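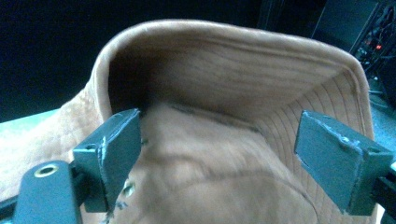
Oficina de costura de maio: chapéus de aba, do molde à cabeça

Maio chegou e com ele a oficina mais pedida do ano na Umby! Depois de um inverno inteiro de malas, aventais e bainhas (muitas bainhas), vamos finalmente dedicar-nos aos chapéus de pano, e confesso que ando há semanas a cortar tecido em casa só para testar o molde novo. Já fiz um em ganga velha, outro em linho às riscas e um terceiro com o forro de um casaco que não servia a ninguém cá em casa, e foi esse o que mais gostei de usar.

O chapéu de aba mole é um projeto generoso para quem está a começar. São só três peças de molde — tampo, lateral e aba — e tudo se cose a direito ou em curva suave. Quem já veio à oficina dos sacos tem as bases todas. A parte que mete mais respeito é unir o tampo à lateral, mas com uns piques na margem da costura e alfinetes bem juntos o tecido acaba por obedecer. E se fizer uma prega, desmancha-se aquele bocadinho e volta-se a tentar.

Depois vem a minha parte preferida, os pespontos da aba! Linha após linha, em voltas paralelas, a aba vai ganhando corpo e deixa de cair sobre os olhos. Podem usar a largura do calcador como guia, sem réguas nem giz. Ponto um pouco mais comprido do que o habitual, velocidade baixa, e deixem a máquina puxar o tecido. Há quem ache isto aborrecido; eu ponho música e fico ali uma tarde inteira.

Quanto a tecidos, sarja, bombazina fina, linho encorpado e camurça sintética resultam todos bem. Evitem malhas elásticas nesta primeira vez. A retrosaria Koller guardou-nos uma caixa de retalhos de fim de peça, com muitos castanhos, verdes secos e um amarelo-mostarda lindíssimo que vai voar logo na primeira hora (eu avisei). Se trouxerem tecido de casa, lavem-no e passem-no a ferro antes, sobretudo o linho e o algodão, que encolhem.

Para medir a cabeça, passem a fita métrica a meio da testa e acima das orelhas, sem apertar. O molde base vem preparado para 58 cm e na sessão ajustamos a cada pessoa. Para crianças também dá, basta dizerem na inscrição, para termos os tamanhos pequenos já riscados em papel.

O que trazer: tesoura de tecido, alfinetes, linha a condizer (ou a contrastar, que nos pespontos fica uma maravilha), fita métrica e a máquina, se tiverem uma que gostem de usar. Temos máquinas na sala para quem precisar, mas peçam a vossa na inscrição. A entretela está incluída.

A oficina é na sala grande da Umby, em Dollevano, das 10h às 17h, com pausa para almoço. Custa 28 euros, com molde e entretela. Quem vem de Vestetton pode sair na paragem do mercado e subir a rua a pé, são 300 metros. As inscrições fazem-se ao balcão ou em resposta a este boletim.

E um pedido: tragam os chapéus antigos que tiverem esquecidos no armário, mesmo os deformados. Vamos abrir alguns pelas costuras para ver como foram montados, e aprende-se imenso assim. Em junho seguimos para os sacos de praia, com o mesmo horário.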